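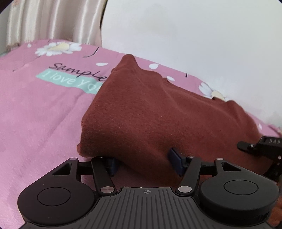 3.2 Household survey

The survey was carried out in Ernitz and in the neighboring town of Vokwood between April and August. Both towns have a textile collection point, but only Vokwood collects from the curb. Households were drawn from the municipal address list, and 2,059 returned a usable questionnaire. Respondents were asked how many knitted garments they had bought in the past year, how long they had kept the last one they gave up, and where it had gone.

Answers about age of garment were given in years. Where a respondent wrote a range, the midpoint was used. Garments received as gifts were kept in the sample, but those bought for resale were taken out. Children's clothing was left out as well, as it is mostly given up when the child outgrows it and says little about wear.

A smaller group of 61 households agreed to keep a wardrobe diary for seven weeks. They wrote down each time a knitted item was worn, washed or mended. The diary form follows the one used by Moon in her earlier work on coats, with a column added for drying method.

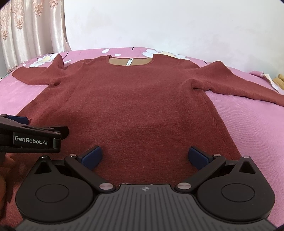

3.3 Coding of garment condition

Condition was coded on a five-step scale, from "as new" to "not wearable." Two coders worked separately and met at the end of each week to settle differences. Most of these concerned pilling, which one coder treated as a fault and the other as normal wear. After the second week pilling was counted as a fault only where it covered more than the underarm and cuff. Faded color was recorded but did not lower the score.

Mending was coded separately. A garment with a repaired seam could still be scored "as new" if the repair did not show from the outside. Bang has argued that visible repairs should form their own group, and we return to this point in Section 5.

Figure 4. Soft, fleecy reddish-brown fabric on a printed bedsheet.

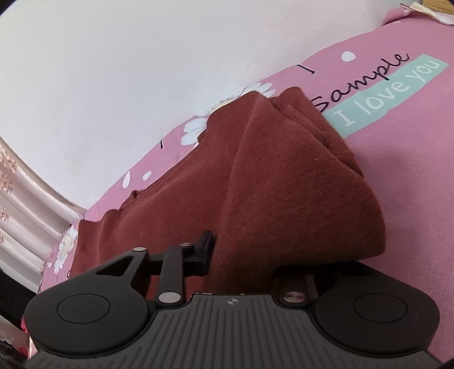

The diary households gave up fewer garments than the survey group over the same period. Part of this may come from the diary itself – people who write down what they wear are likely to notice what they own. Storage space also played a role. In Ernitz, where most homes in the sample were apartments, winter knitwear was often stored under the bed, and several respondents said they had forgotten items there from one year to the next.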